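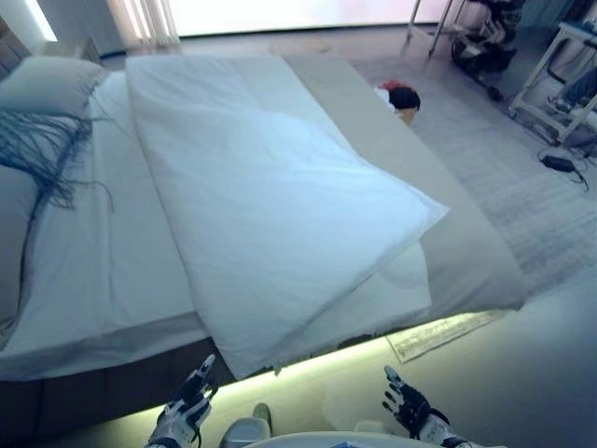 The student team's robot at the foot of the bed, duvet folded lengthwise.

I have judged the Fundevmont household robotics challenge for long enough to have developed opinions about linen. This was not the plan. I signed up to look at control code and ask teenagers awkward questions about their wiring, and now I have views on fitted sheets, which I share at dinner whether or not I am asked.

The task that gave me these views is called Make the Bed. A robot gets a bed, a duvet, a couple of pillows and a time limit. At the end a judge with a clipboard decides how much of a bed has been made. It is the least popular task on the program with spectators, who drift off toward the drone cage after a minute or two, and it is under threat again. The organizers at Dindden, where the spring round is held, have floated a plan to drop it next April and put in something with more zip. Sorting colored blocks has been mentioned. I would like to speak up for the bed.

Colored blocks are a wonderful thing to give a robot if you want the robot to look clever. A block is the same block every time. You pick it up and it stays the shape it was, which is a courtesy no duvet has ever extended to anyone. A duvet has corners until you need one. Grab it in the middle and you have moved the middle, while the rest stays home and thinks about it. The students who take this on have usually spent the fall term believing that their problem is the robot. By winter they know that their problem is the duvet, and they have started to say so in the tone people use about a roommate.

That change of tone is the education, as far as I am concerned. The team from Vanhove High kept a log of their practice attempts this year, and it runs to 1,714 entries. I read more of it than I was required to. The early pages are full of confidence and exclamation points. Somewhere past entry 258 the punctuation dies away and the handwriting gets smaller, and the notes begin to be useful. "Pulled from the corner, pillow came too." "Same." "Same, other pillow." An adult engineer would pay good money to have learned to write "Same" at sixteen. I was past thirty before I could do it without adding an excuse.

The complaint I hear most is that bed-making is dull to watch. It is. So is most of the work that anybody would want a machine to do for them. If a task is exciting to look at, there is generally a person around who will do it for nothing, and brag afterward. Nobody has ever had to be begged to fly a drone. I have a teenager at home and can report that the bed is another matter.

The second complaint is the scoring, and there I have less of a leg to stand on. The rule sheet gives 23 points for a duvet that "lies in an orderly manner," a phrase that has caused more hallway arguments than the rest of the document put together. Is a duvet folded in a long thick bundle across the mattress orderly? My own bed would score well under such a reading. A hotel manager would have me removed. Last season two of us judged the same bed, a step apart, and came back with scores that could have been for different furniture. The Stestumlow teachers wrote us a letter about it, a good one, and they were right on every count but one – they wanted the task gone, and I want the sentence rewritten.

Rewriting it is not beyond us. Say how far the duvet may hang over the foot. Say whether the pillows have to be on top of anything. Say what happens to the decorative throw, that object which exists to be taken off the bed and put back on it, and which has humbled more student programmers than calculus. I would make the throw optional, with a bonus, and let the proud come to it by themselves.

There is also the matter of money, which is how these things tend to get decided. Setting up the bedroom cost the Dindden round $1,805 this year, bed included, and blocks come in a bag. I can't argue with the bag. I would only point out that the bed is paid for now, and that it will still be a bed next year, and that somebody will have to haul it down two flights of stairs if we get rid of it. I have a bad back and have already said I am busy.

What I'd hate to lose is the look on a team's faces when a corner goes where they meant it to go. One corner, the other three still in open rebellion. They shriek. Parents come back from the drone cage to see what they missed, and it has to be explained to them, and they nod politely and ask whether it can do laundry.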